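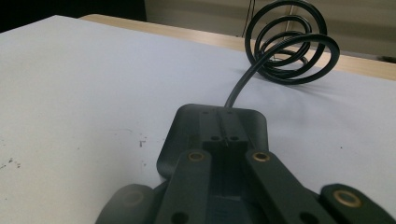

Ticket 2474: Hand-held gripper loses connection when the fingers close
Opened by: Birsen Tekin
Place: Sutstead shared workshop, back bench
Status: Solved, one part still to print
Priority: normal

Birsen Tekin, Tuesday, 9:40
Hello all. I am building the hand-held gripper from the Jimden plans, second version of the base plate. The mechanical part is finished and the fingers move well. My problem is the connection to the computer. When I close the fingers completely, the computer loses the device. When I open them again, it comes back after 8 seconds. If I do not touch the fingers, it stays connected for as long as I want.

What I tried already:
Different port on the computer. No change.
Different computer (the old one from the laser corner). No change.
New firmware from the Jimden page. No change.

I use the long black cable and I leave the rest of it coiled on the table behind the plate. Can the coil be a problem? I read different opinions about this.

Nikola Walczak, 10:15
The coil should not matter at this speed. I would leave it for now. Does the connection also drop if you close the fingers by hand with the motor power off? This would tell us if it is electrical or mechanical.

Birsen Tekin, 11:05
Thank you, this was a good question. With motor power off it also drops. So it is not the motor current. I repeated it 4 times and it was always the same, at the last part of the travel.

Nikola Walczak, 11:20
Then something moves the cable or the connector. Please hold the cable tail still where it meets the plate, and close the fingers again.

Birsen Tekin, 13:30
If I hold the tail and push it a little toward the plate, there is no drop. If I pull it lightly away, it drops even with the fingers open. I think we are near.

Asuka Murakami, 14:10
I had the same on mine in September. Please take off the bottom cover and look at how the cable goes inside. In the second version the channel is narrower, and the small lever under the left finger can press on the cable when it comes to its end position. On mine the outer jacket had a flat place there.

Also check the screws of the rail. If they are too long, they come out below and touch the cable too. The parts list says 8 mm but I think this was written for the first version.

Birsen Tekin, 15:45
I opened it. Asuka is right about the lever. The cable has a flat place, and the plug is pulled a little bit out of the board, not straight. The screws are fine, I had used shorter ones because the others were out of stock at Begović.

What I did now:
1. Moved the cable to the right side of the channel, away from the lever.
2. Put a small cable tie inside, so a pull from outside does not reach the plug.
3. Pushed the plug in completely.
4. Closed the cover and tested with power off, then with power on.

It ran 2 hours with the fingers opening and closing and there was no drop. I did not change the cable yet.

Hamish MacKinnon, 16:20
Good work. I would still change that cable, a squashed one can fail later. There is a Basitz one in the drawer under the soldering station, same plug. Please write your name on the list if you take it.

Could you also send me the drawing with the channel made wider? Teresa wants to build two of these and I would like her to start from the corrected part.

Birsen Tekin, 17:05
I took the cable and wrote my name. I will make the channel 2 mm wider and add a place for the cable tie, then I send the file to you and Teresa. The bushings and the finger links stay the same, so the parts which are already printed can be used.

Teresa Barros, 17:30
Thank you Birsen. I have only printed the links until now, so I will wait with the base plate.

Status changed by Hamish MacKinnon: Open to Solved
Remaining: base plate with wider channel (Birsen)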